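NOTAS CHARLA — ahorrar agua en el huerto urbano
Versión corta, 35 min con preguntas. Hablar despacio!!

Arranque. Saludar, dar gracias a Simão por la invitación (Simão Bettencourt, se pronuncia "simáun", no meter la pata otra vez). Preguntar a la sala: quién riega a mano, quién con goteo, quién "cuando me acuerdo". Dejar que levanten la mano. No comentar todavía.

Idea 1. Casi todos regamos de más en abril y de menos en julio. El calendario manda más que la planta. Contar lo de mis acelgas del bancal Cordeiro: regadas cada tarde, hojas amarillas, yo echándole más agua. Raíces podridas. Risas, seguir.

La prueba del dedo. Meterlo hasta el segundo nudillo. Si sale con tierra pegada, no se riega. Punto. Sirve para tomate, pimiento, judía. Para lechuga no tanto, raíz corta, mirar más arriba.

Idea 2. Acolchado. Lo más barato y lo que menos se hace. Paja, hoja seca, restos de poda triturados. Césped cortado tambien, pero en capa fina y ya seco, si no fermenta y huele. Grosor: 6 cm, un poco más si es paja. No pegarlo al tallo, dejar un anillo libre. Esto repetirlo, siempre lo preguntan al final.

Ejemplo del huerto Ullon: dos bancales iguales, misma variedad, uno con paja y otro sin nada. El de paja se regó cada tres días y el otro casi a diario. No es un ensayo serio, decirlo claro, alguien en la sala sabrá más que yo.

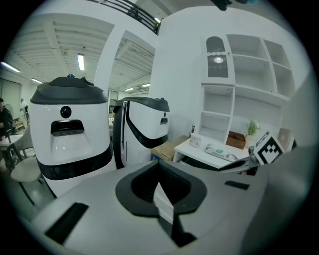 Idea 3. Goteo. No asustar a nadie con el material. Un bancal pequeño se monta en una mañana: toma de grifo, filtro, reductor de presión, manguera con goteros integrados, tapón final. El filtro NO es opcional. Goteros de 2 litros por hora en tierra arcillosa, que el agua entra despacio y si no se va por el pasillo.

Programador: el mío es un Rastberg de los sencillos, sin móvil ni nada. Me vale. No recomendar marca, solo decir que mire cada uno si cambia la pila en primavera (yo no la cambié, perdí las judías).

Riego largo y espaciado mejor que corto y diario. La raíz baja a buscar. Si hay tiempo dibujar en la pizarra los dos perfiles de raíz. Si no, con las manos.

Idea 4. Agua de lluvia. Bidón de 100 litros bajo el canalón, tapado por los mosquitos, grifo abajo y el bidón en alto, sobre bloques. Se llena con una tormenta y se vacia en nada, no vender milagros. Para semilleros y macetas va muy bien.

Preguntas que van a caer:
- ollas de barro enterradas: sí, funcionan, lentas, cuidado con las heladas
- agua de lavar verdura: sí, sin sal
- hidrogel: no lo he probado, pasar palabra a la gente de Milel si están

Cierre. Deberes: esta semana, antes de abrir el grifo, dedo en la tierra. Apuntarlo en una libreta. Hojas de contacto en la mesa de la entrada, recordar que devuelvan los bolis.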